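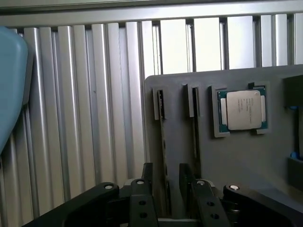

News > Announcements > Repair and Reuse

Lollgate opens desktop refurbishment bench for schools and community groups

Lollgate has opened a bench for stripping, checking and rebuilding used desktop computers at its Narkden site. The work started in February and the first machines are due to go out to schools and community groups before the summer break.

The bench takes in office desktops that have reached the end of a lease or been replaced during an upgrade. Trekisov, which collects surplus office equipment, has handed over 759 towers to start the programme. Most are ordinary business machines with a few years of use left in them once they have been cleaned, tested and given a fresh drive.

Until now, Lollgate sent whole computers away to be sorted. Good parts were often lost along the way. A tower with a failed power supply would be scrapped together with memory and a processor that still worked. Under the new arrangement each machine is opened on site and its parts are tested one at a time.

How the bench works

Each tower is laid on its side and the side panel taken off. The hard drive comes out first and goes for wiping, which is done to the same standard whether or not the previous owner says it has already been wiped. Expansion cards follow, then the memory and the processor.

Small parts are easily damaged when they are left in a pile, so the bench uses holders for them. Memory modules stand upright in narrow slots and a processor sits in a square pocket of its own. Parts stay in their holders until they are tested, and anything that passes is either put back in the same machine or added to stock. 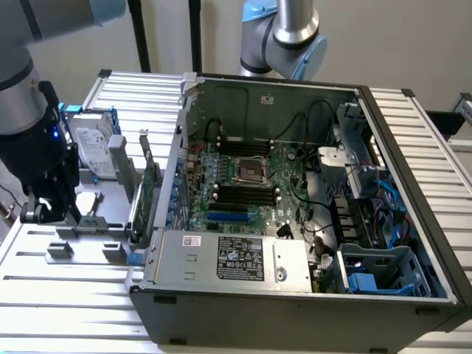
A desktop tower opened up on the bench, with a hard drive in a blue caddy to the left.

Parts are graded from 1 to 3. Grade 1 parts go into machines for donation. Grade 2 parts are kept as spares for computers Lollgate has already placed. Grade 3 parts do not work, or are too old to be of use, and are sent for metal recovery. Cases are graded by the same method, and a scratched case is not turned down if the panel still closes properly.

Memory is the part most often in short supply. Many donated towers arrive with less than a current operating system needs, while others have more than a school would use. Keeping a stock of tested modules means the two can be evened out. Drives that fail the wipe are destroyed and are never passed on.

Where the computers will go

Finished desktops will be offered in sets, each with a monitor, keyboard and mouse. Schools, libraries, advice centres and youth clubs within the Narkden area can apply. There is no charge for the equipment. Groups outside the area may apply for computers if they can arrange collection.

Every computer comes with a printed sheet listing the parts fitted and the date each was tested. If a machine fails within 3 months of delivery, Lollgate will repair it or replace it. After that, groups can still bring computers in for repair and will be asked to pay only for parts that are not in stock.

A second bench is planned, depending on how many towers come in during the first year. It would handle small form factor desktops, which take longer to open and use different memory.

Giving equipment

Businesses wishing to give desktops should contact Lollgate with the number of machines, their rough age and whether the drives are still fitted. Laptops, printers and tube monitors cannot be accepted at present. Collection can be arranged through Trekisov for larger loads, and smaller numbers may be dropped off at the Narkden site between 9 am and 4 pm. Please keep side panels and screws with the machine they belong to. A receipt is given for every load, and a wipe certificate for each drive is sent on when the work is complete.

Notes to editors

Lollgate repairs and rehomes used electrical equipment. The refurbishment bench is paid for by a grant from the Sepúlveda fund, which covers tools, test equipment and running costs for 2 years.

Further pictures and an application form for groups are available from the Lollgate press office.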